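Clomanthorpe window works puts gripper arms through practice runs before July start

Last updated: 4.40pm

Fitters and packers at the Morelli works in Clomanthorpe will start sharing the finishing hall with gripper arms in July, the firm told staff this morning. No compulsory job losses, it says. Shift patterns will change though, and the union wants more of it in writing.

The works makes painted window frames and glazed cabinet doors and employs 454 people across the sawmill, paint shop, finishing hall and yard. Only the finishing hall is affected for now. That's 52 people on 2 shifts.

Handling in there is still mostly by hand. Frames come off the paint line, get lifted, turned, checked on both faces, stood in a rack. Staff have complained about the lifting for years — shoulders and wrists mainly — and the sickness figures for the hall are the worst on site, according to a briefing handed round at the meeting.

The arms will be run on software called Gistska, supplied by Tiltovum, an outside firm which has had a desk in the upstairs office since the winter. Most of the work so far has been done on screens. The arm is given a made-up room with simple shapes and panels in it and has to learn how to get its fingers near a thing without knocking everything else. Staff were shown some of it over tea.

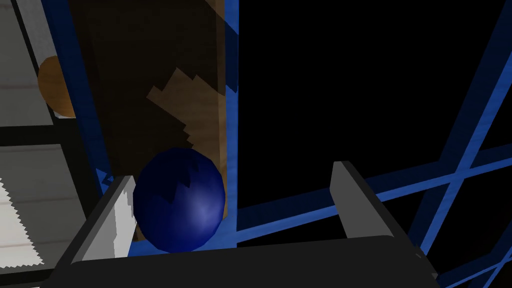
Practice in simulation: the gripper's two grey fingers with a dark blue ball between them.

The rooms are kept rough on purpose, the meeting heard. Shapes are blocky, shadows come out in steps. Tiltovum says a tidy picture costs computer time and the arm doesn't need one at this stage. One packer asked why they were watching a ball when nobody in Clomanthorpe has ever packed a ball. Answer from the front was that round things are a fair test of whether the fingers go where they are sent, and frames come later.

What changes for people. From the briefing sheet, which the Clomanthorpe desk has seen:

Lifting off the line goes to the arms for standard sizes. Anything oversize, curved or one-off stays with the fitters.

Face checks stay with people. The firm had looked at cameras for this and has dropped it for the moment, paint runs being hard to catch under the hall lights.

Each shift gets a new job called cell minder. Pays the same as a senior fitter. Minders clear jams, swop finger pads, stop the arm and start it again. Six days' training, paid, done on site.

The early start moves from 5.30am to 6am. Late shift finishes half an hour later to match. This went down worse than the robots did. Several people on lates rely on the last bus out to the estate and it leaves before the new finish time. The firm says it will talk to the bus company. It didn't say when.

Around 40 people have put their names down for minder training already, more than there are places. Union reps want places shared out by length of service. Management prefers a short practical test. Not settled.

Reps also asked for a written promise that nobody will be moved to the yard against their will. They were told the firm has "no plans" to do so. That was not enough for the back half of the canteen and there was some noise about it. A second meeting has been promised before the training starts.

There was a good deal of talk about reach too. A person in the hall will crouch to look at the underside of a frame, or walk round it. An arm on a fixed stand can't walk anywhere, so the software has to deal with panels above it and at odd angles as well as ones sat nicely in front. That part of the practice is behind where Tiltovum wanted it by now, the meeting was told, though the start date hasn't moved.
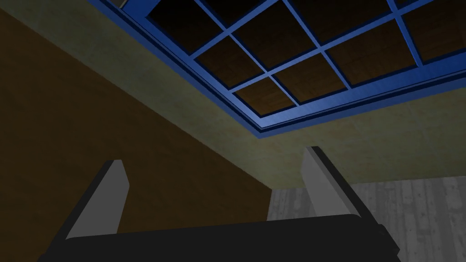

Will anyone in the finishing hall lose their job over this?
The firm says there will be no compulsory redundancies in the hall, but it has given no promise about replacing people who leave or retire.

That last bit matters more than it sounds. The hall has an older workforce and a fair few are expected to go in the next couple of years anyhow. Reps worked it out on the back of the briefing sheet and reckon the late shift could be noticeably thinner without a single person being let go. Management did not dispute the sums, only said it was too early.

Agency staff aren't covered by any of it. They were at the meeting, standing, and one asked straight out where it left them. The reply was that agency cover would be "reviewed in the normal way". No more than that.

On safety, the plan is for a fence round each arm with a gate that cuts the power when opened. The stop buttons will be at waist height on both sides after fitters pointed out that the first drawing had them on one side only, behind the racks. The drawing has been changed. Reps called that the most useful ten minutes of the morning.

Existing lifting aids stay where they are until the arms have done a full month of live work. If the arms are down the hall goes back to hand lifting in pairs, same as now, and targets for the shift are dropped to suit. It's in the briefing sheet in plain terms and reps said they were happy with the wording.

Less happy about the numbers. The sheet gives no target for how many frames an hour the arms should handle, and none for the people working next to them. Fitters fear the checking benches will simply get frames faster than they can look at them — both faces, edges, corners, hinge side — and that quality complaints will then land on whoever signed the ticket. The firm said the line speed stays as it is through the summer and would be looked at after that with reps in the room.

One change most people liked. Checking benches will be raised and get their own lamps, something the hall has asked for over and over. Benches go in first, ahead of the arms.

The paint shop has been told it is not next. The sawmill was not mentioned and a question about it was left for the second meeting.

Morelli said in a short statement that it wanted "the heavy part of the job done by machines and the skilled part done by the people who know it". Tiltovum was asked for comment and said it would leave the talking to the works for now.

Training lists close at the end of the month. Forms are in the hall office and the canteen, hand them to a shift lead or a rep. Late shift staff who missed this morning get the same briefing at 2.15pm in the canteen, and the sheet is up on the board by the clocking in machine.

More on this when we have it, inculding the bus times.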